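제7장 집안일과 기계

이 장에서 배울 내용
7.1 집안일은 왜 자동화가 늦었는가
7.2 부드러운 물체의 문제
7.3 시연과 실사용의 차이
7.4 작업장의 잔일
7.5 사람의 손이 남는 자리

주요 용어: 변형체, 파지, 상태 추정, 모방 학습, 개입률, 원격 조작

세탁기는 빨래를 빨고 건조기는 빨래를 말린다. 그러나 건조기에서 나온 빨래를 꺼내 짝을 맞추고 개어서 서랍에 넣는 일은 지금도 사람이 한다. 식기세척기도 사정이 같다. 그릇을 씻는 일은 기계가 맡지만 그릇을 넣고 꺼내는 일은 맡지 않는다. 가전제품이 보급된 과정을 돌아보면 기계가 가져간 것은 대체로 정해진 통 안에서 일어나는 일이었다. 통 바깥의 일, 곧 물건을 집고 옮기고 정리하는 일은 남았다.

이 장은 그 남은 일을 다룬다. 앞 장에서는 공장의 용접과 도장처럼 부품의 위치와 모양이 미리 정해진 작업을 살펴보았다. 그런 작업에서 로봇은 같은 궤적을 되풀이하면 되고, 부품이 제자리에 오도록 하는 책임은 지그와 컨베이어가 진다. 집에는 지그가 없다. 양말은 매번 다른 모양으로 구겨져 있고, 식탁 위의 컵은 어제와 다른 곳에 놓인다. 물건의 위치를 기계에 맞추어 줄 수 없다면 기계가 물건에 맞추어야 한다.

양말 한 켤레를 생각해 보자. 사람은 양말 더미에서 한 짝을 집어 들고, 색과 길이를 보고, 나머지 한 짝을 찾아 포갠다. 설명할 것도 없어 보이는 이 동작에는 적어도 세 가지 문제가 들어 있다. 첫째, 겹쳐 있는 천 가운데 어디까지가 한 짝인지 구별해야 한다. 둘째, 집는 순간 모양이 바뀌므로 집기 전에 본 것만으로는 다음 동작을 정할 수 없다. 셋째, 발목 쪽을 잡았는지 발끝 쪽을 잡았는지에 따라 이후의 순서가 달라진다. 단단한 상자를 옮길 때는 위치와 방향을 나타내는 값 여섯 개로 상자의 상태를 적을 수 있다. 천은 그렇게 적을 수 없다. 이처럼 힘을 받으면 모양이 달라지는 물체를 변형체라고 하며, 7.2절에서 자세히 다룬다.

최근의 연구는 천의 모양을 수식으로 모두 적으려 하지 않고 사람의 동작을 많이 모아 학습시키는 쪽으로 기울었다. 사람이 조종 장치로 팔을 움직이면 그때의 카메라 영상과 관절 각도가 함께 저장된다. 모델은 어떤 화면에서 어떤 동작이 나왔는지를 배운다. 이것이 모방 학습이다. 값비싼 장비가 꼭 필요한 것도 아니어서, 책상에 고정한 작은 팔과 카메라만으로 연습하는 수업이 늘었다. 다만 배운 내용은 자료를 모은 조건에 매여 있다. 조명이 바뀌거나 책상 색이 바뀌면 잘하던 일을 못하게 되는 경우가 흔하다.

사례 읽기: 빨래방 Stivstead의 두 달

Stivstead는 수건과 작업복, 양말을 맡아 세탁하는 소규모 업체이다. 운영자 Nazma Herath는 4월부터 두 달 동안 Votance라는 개기 장치를 빌려 썼다. 장치는 평평하게 펼쳐 놓은 수건을 잘 개었다. 문제는 수건을 펼쳐 놓는 일이었다. 직원이 건조기에서 수건을 꺼내 한 장씩 펴서 올려 주어야 했고, 그렇게 펴는 시간이면 손으로 거의 다 갤 수 있었다. 양말은 처음부터 대상에서 빠졌다.

Herath는 기간 중에 수건 4,000장을 장치에 맡겼고 그 가운데 41장에서 직원이 장치를 멈추고 손을 댔다. 비율로 보면 1퍼센트를 조금 넘는다. 숫자만 보면 성적이 좋다. 그런데 장치가 언제 멈출지 알 수 없어 직원 한 사람이 늘 가까이 있어야 했다. Herath는 계약을 연장하지 않았다. 그가 남긴 메모에는 “개는 일은 줄었고 지켜보는 일이 생겼다”라고 적혀 있다.

이 사례에서 눈여겨볼 것은 성공률과 노동 시간이 따로 움직였다는 점이다. 7.3절에서는 사람이 끼어든 횟수를 전체 작업 수로 나눈 값을 개입률로 정의하고, 개입률이 낮아도 감시 시간이 줄지 않는 조건을 계산한다. 시연 영상을 볼 때에도 같은 물음을 던져야 한다. 물건을 누가 놓았는가. 몇 번째 시도인가. 재생 속도는 얼마인가. 실패하면 누가 치우는가.

작업장의 잔일도 집안일과 닮았다. 부품 회사 Jayasinghe의 조립반에서는 볼트를 조이는 공정이 오래전에 자동화되었다. 그러나 봉지를 뜯어 볼트를 통에 붓는 일, 엉킨 전선을 풀어 거는 일, 바닥에 떨어진 완충재를 줍는 일은 사람이 한다. 조립반장 Ashraful Weerasinghe는 신입 직원 교육에서 이런 일을 공정표에 적어 보게 한다. 적어 보면 공정표에 칸이 없는 일이 하루 작업의 상당 부분을 차지한다. 칸이 없는 일은 자동화 계획에서도 빠지기 쉽다.

그렇다면 기계는 이제 집안일을 할 수 있는가. 이 책의 답은 일에 따라 다르다는 것이다. 바닥 청소처럼 결과가 조금 모자라도 괜찮고 다시 하면 되는 일은 이미 기계가 한다. 수건 개기처럼 준비만 되어 있으면 할 수 있는 일은 조건부로 가능하다. 섞인 빨래를 꺼내 짝을 맞추고 제자리에 넣는 일 전체를 사람 없이 맡길 수 있는 기계는 아직 일반 가정에서 보기 어렵다. 각 단계를 따로 해내는 기계는 있지만, 단계와 단계를 잇는 부분에서 자주 멈춘다.

읽기 전 활동

1. 하루 동안 자신이 한 집안일을 모두 적고, 기계가 맡은 부분과 손으로 한 부분을 나누어 표시한다.
2. 손으로 한 부분 가운데 하나를 골라 동작 단위로 쪼갠다. 눈으로 확인한 순간도 하나의 동작으로 적는다.
3. 두꺼운 장갑을 끼고 한 손의 두 손가락만 써서 양말 한 켤레를 갠다. 걸린 시간과 놓친 횟수를 기록하여 7.2절의 실습에서 다시 쓴다.

7.1 집안일은 왜 자동화가 늦었는가

공장의 자동화와 가정의 자동화를 비교할 때 먼저 따질 것은 반복의 양이다. 공장에서는 같은 동작이 하루에도 수없이 되풀이되므로 그 동작 하나만을 위한 기계를 만들어도 값을 한다. 가정에서는 한 가지 일이 몇 분이면 끝나고 곧 다른 일로 넘어간다. 양말을 개는 기계가 양말만 갠다면 그 기계는 하루의 대부분을 쉬면서 자리를 차지한다. 그래서 가정용 기계는 여러 가지 일을 할 수 있어야 하는데, 일의 종류가 늘수록 기계가 구별해야 할 물건과 상황도 함께 늘어난다.

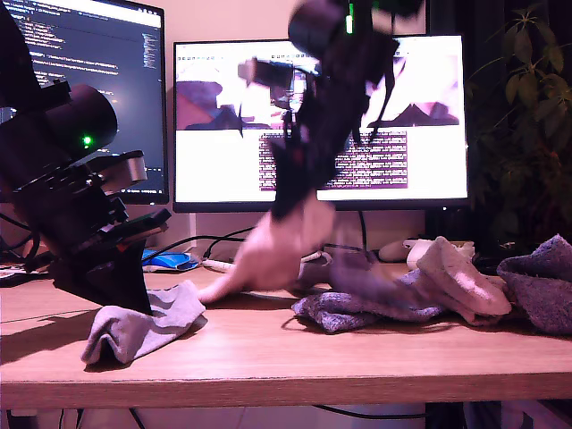
두 번째로 따질 것은 실수의 비용이다. 공장에서는 불량품을 골라내는 공정이 따로 있고 작업 구역에 울타리를 칠 수 있다. 가정에는 아이와 반려동물이 드나들고, 깨진 그릇은 그 자리에 사는 사람이 치운다. 따라서 가정용 기계는 힘과 속도를 낮추어 설계하며, 그만큼 일이 느려진다. 느린 기계를 받아들일 수 있는지는 사람이 그동안 자리를 비울 수 있는지에 달려 있다. 이 조건은 7.3절에서 개입률과 함께 다시 살펴본다.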